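I've been sitting on this one for a couple of weeks, but it went up on the noticeboard this morning so I can finally talk about it. The old print works at Rindholm is opening as a photography space in October, and I've got a small corner of wall in the first show. Three prints. I'm ridiculously pleased.

If you've never been, Rindholm is the long building down by the canal basin, with the date 1623 carved over the side door. The building itself is mostly a good deal newer than that — the door surround is the only old bit left — but it gives the place a bit of swagger. It was a printer's for years, then a carpet shop, then nothing at all. Longo, the framing people from the top of town, took on the lease in spring and they've been knocking it into shape ever since.

The show is called Gramen, and the theme is grass. I know. I pulled a face as well when I first read the call for entries, and then I went out the next morning at about six with a macro lens and a flask and came home soaked to the knees and completely hooked. There's so much going on down there! Seed heads against a low sun, the way a verge goes silver when the wind flattens it, all those tiny flowers that you walk straight past (and yes, grass has flowers, I had no idea either).

They had 300 entries in the end, which is a lot for a first go with no prize money. The pictures that got through are a proper mixture. There are some big black and white landscapes of the marsh, a set of pinhole pictures made on paper negatives, and one huge colour print of a football pitch at night that I keep thinking about. Mine are on the small side. All three were taken on the same stretch of towpath, with the lens wide open and the background gone to mush, and I printed them on a cotton paper that costs more than I'd like to admit.
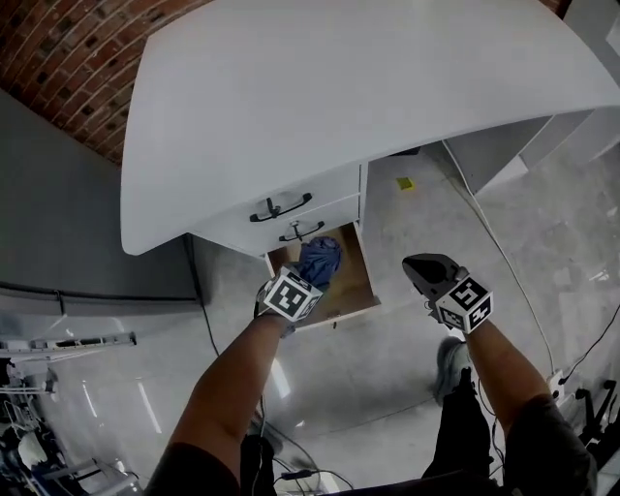

Printing took me far longer than shooting, as it always does. Greens are a pig. On my screen they looked lovely and soft, and then the first proofs came out the colour of a snooker table. I ended up making a new profile for the paper, pulling the yellows back a touch and leaving the shadows alone, and by the fourth go I'd got something I could live with. If you're planning to print anything leafy, do a strip of small tests before you commit to a full sheet. I didn't, and my bin is very full.

Upstairs at Rindholm there's going to be a darkroom too, and I suspect that's what will get most people through the door. It'll have enlargers for 35mm and medium format, a long wet bench and a print dryer that came from Cinska when they closed their lab. I used to send my film to Cinska as a student, so I felt a bit soppy seeing the dryer being carried up the stairs. You'll be able to book the darkroom by the half day once you've done a short induction, and you bring your own paper. Chemistry is included. I haven't seen a price list yet, so please don't ask me — I'll put it up here when I have it.

There's still some work to do. The floor in the main room has been sanded but not sealed, the lighting track only goes halfway along, and the sign for the front hasn't turned up. They also need another 2000 pounds or so for the extractor fans in the darkroom, and there's a print sale running through the opening to help with that. Small unframed prints, donated by people in the show, all at one price and first come first served. I've put in two, and I'm already eyeing up somebody else's frosty meadow.

The opening is an evening do, from six until nine, and you don't need a ticket. After that the show stays up until the end of the month, afternoons only. The side door is step-free, and there's a lift to the darkroom floor (slow, but it gets there). Parking by the basin is hopeless after five, so walk or get the bus if you can.

I'm helping to hang the work the week before, and I'll post a few pictures from the walls once the lights are up. If you come along to the opening, do say hello. I'll be the one hovering near the three little green prints, checking they're straight.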